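How to Get Scuffs and Sticky Film Off a Plank Floor

I love a clean floor. I know that's a strange thing to be excited about, but there is something so satisfying about walking across a kitchen in bare feet and feeling nothing but floor! For years I mopped mine every few days and it still felt tacky by dinner time. My neighbor Manuela Colombo, who cleaned offices for a long time, finally set me straight. I was using way too much soap and leaving most of it behind.

So this is the method I use now. It works on vinyl and most laminate with a wood look. If you have real wood, check with whoever made or finished it before you put any water on it at all.

What you need

A soft broom or a vacuum with the beater bar turned off
2 buckets
A flat mop with 2 washable microfiber pads
Plain dish soap, the clear kind if you can get it
White vinegar (optional, see the note further down)
A clean tennis ball or a melamine sponge for scuffs
An old towel

Step 1. Clear the floor and sweep it twice

Move everything you can lift. Sweep along the length of the planks first, then across them. The second pass always picks up more than I expect, mostly grit sitting in the seams. Grit is what scratches a floor when you mop, so take your time here.

Step 2. Deal with scuffs while the floor is dry

Black heel marks come up beautifully with a tennis ball. Just rub it back and forth with light pressure. If that doesn't do it, dampen the melamine sponge and go over the mark gently. Try it in a closet or a corner first, as it can dull a shiny finish.

Step 3. Mix a very weak wash

Put one teaspoon of dish soap in a full bucket of warm water. Yes, a teaspoon! It will look like nothing. Fill the second bucket with plain warm water for rinsing.

Pads should be wrung out until they stop dripping. On laminate I go even drier than that, just damp to the touch, and I never let a puddle sit.

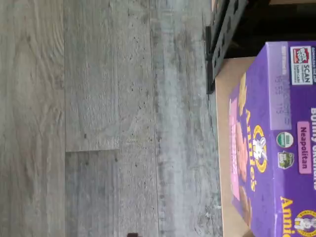 Gray wood-look planks, with a short end joint where two boards meet.

Step 4. Mop in small sections

Start in the far corner and work toward the door. Do a patch the size of a bath mat, rinse the pad, and move on. Follow the direction of the planks so you aren't dragging dirty water over every seam. When the wash water turns cloudy, dump it and mix more. My kitchen takes two buckets on a good day and three after the kids have had friends over.

Step 5. Rinse

Do not skip this one. Swap to the clean pad, use only the plain water, and go over the whole floor again. This is where the sticky feeling goes away, and the first time I did it I went around telling everybody in the house to take their socks off.

Step 6. Dry it

Drop the old towel on the floor, put your feet on it and shuffle. Good exercise, and no streaks. I leave the windows open and keep everyone out for 18 minutes, the length of one episode of the show my kids watch.

A note on vinegar

If you have years of soap buildup, you can add a quarter cup of vinegar to the rinse bucket, once. I wouldn't make a habit of it, and some flooring makers say not to use it, so look up yours. Never mix it with bleach.

How often?

I sweep most evenings and do the full wash every other week. In January, with salt and slush coming in on boots, it's weekly - plus a big tray by the back door for the boots themselves.

Wash your pads without fabric softener. It coats the fibers and they stop picking things up.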